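What Is Inside a Desktop Computer?

A desktop computer is a box full of parts. Most of the time the box stays shut, so all you see is a plain case on or under a desk. Take off the side panel and you can find out what the parts are and what each one does.

The case is also called the chassis (say "CHASS-ee"). It is made of thin sheet metal. It holds everything in place and keeps fingers, dust and spilled juice away from the parts.

The power supply is a metal box inside the case. Electricity from the wall comes in through a socket at the back. The power supply changes it into the lower voltages the computer can use. Never open a power supply, even when it is unplugged. It can store enough electricity to hurt you.

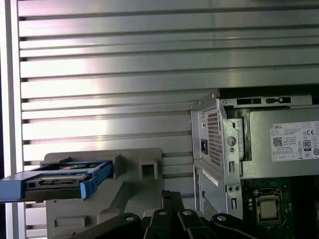

The motherboard is a flat board, often green. Thin metal lines run across it and carry signals from one part to another. Every other part connects to it, either directly or with a cable.

The processor, or CPU, sits in a socket on the motherboard. It follows the instructions in a program, one after another, very fast. The square metal lid on top protects the chip and helps carry heat away from it. A metal bracket holds the chip down.

When a computer is running, a block of metal called a heat sink sits on the lid, usually with a fan. Small holes in the case let warm air out and cool air in. Those holes are called vents.

A drive stores your files when the power is off. In many computers the drive slides into a plastic tray called a caddy, which keeps it from rattling.

Words to know
Chassis: the metal case
CPU: the part that follows instructions
Vent: an opening for air
Caddy: a tray that holds a drive

Written by Hongmei Song. Updated 16th March.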